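Folding bench walk-through, 23 Sep 2020
Filled in by me (Qistina), before we spend a cent on the Grarus arm

- [x] **Table steady.** Leaned on all the corners, no wobble. I'd keep it and skip the Vulten bench, which saves us 1,021 dollars right there!
- [x] **Floor OK to bolt into.** Mattes thinks so, but I still want the Katon installer to look before we sign.
- [ ] **Reach zone clear.** Nope. The tissue box lives on the right side of the table and I'd love a shelf for it (cheap, please put it in the August budget).
- [x] **Hand work written down.** Small dark blue cloth, folded and pressed from both ends. Anneliese wants 97 good folds out of 100 from any arm we buy, and I think that's fair.
- [ ] **Guarding priced.** Van Damme quoted nearly 3,000 for a light curtain – ouch. Waiting on a second quote.
- [ ] **Stop button spot picked.** I'd say left edge, Ilse T. says right. Somebody please decide before the 8 weeks of lead time start!
- [ ] **Training money.** Not in the plan yet, and I keep bringing it up (sorry, Mattes). 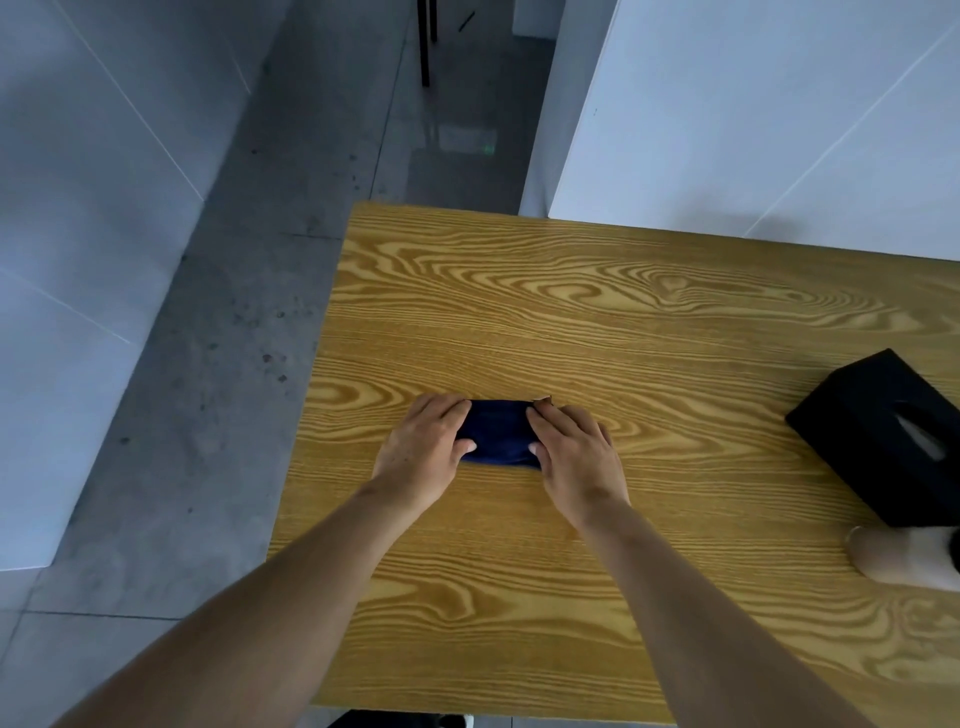
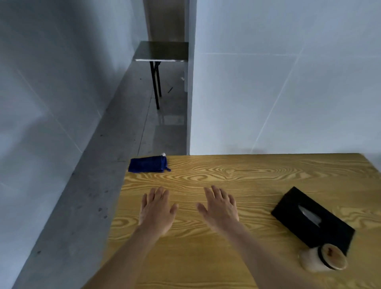

*Folding table, blue cloth and tissue box, hands on the tabletop or the cloth.*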